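Clarenside Short Courses in Practical Work
Unit 3: Setting out and clearing a shared worktable
Handout, revised 30th December

3.1 Scope

These notes cover the worktable as a surface: what goes on it, in what order, and what comes off at the end. Storage is dealt with in Unit 4. Students who took the May session should note that the section on mats has been rewritten.

3.2 Terms

Surface: the whole table top, covered or not.
Working area: the part covered by the mat.
Margin: the uncovered strip between mat and table edge.
Back line: the rear of the table, used for items needed often but not handled all the time.

3.3 The mat

A rubber mat protects the top and stops small parts from rolling. Lay it flat and square to the front edge. Dark mats show pale dust and offcuts well; on a pale mat the same debris is easily missed. Brush from the centre outwards, then check the front corners, where fine bits tend to collect. The Illon method allows a margin of 200 mm on a long table. On a short one, use what is left.

3.4 Lighting

A clamp lamp takes up less of the surface than one with a base. Fix it at one end of the table, on the side away from the writing hand, and set the shade so that the light falls on the working area. Test the clamp before extending the arm.

3.5 Bags and deliveries

Incoming bags go on the margin or at one end – never in the middle of the mat. Empty them before work starts. Lullel practice is to fold the bag and put it away at once; Hong keeps it standing until the contents have been checked against the list. Either is accepted in the assessment. Loose plastic wrapping is dealt with at the same time as the bag.

Figure 3. Table with mat, end-clamped lamp and a bag at the right.

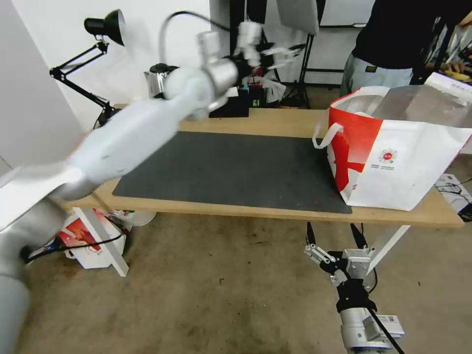 3.6 Clearing down

Clear the working area first, then the margin, then the back line. Wipe the mat before lifting it. Sign the table sheet (form 411) and return it to room 86.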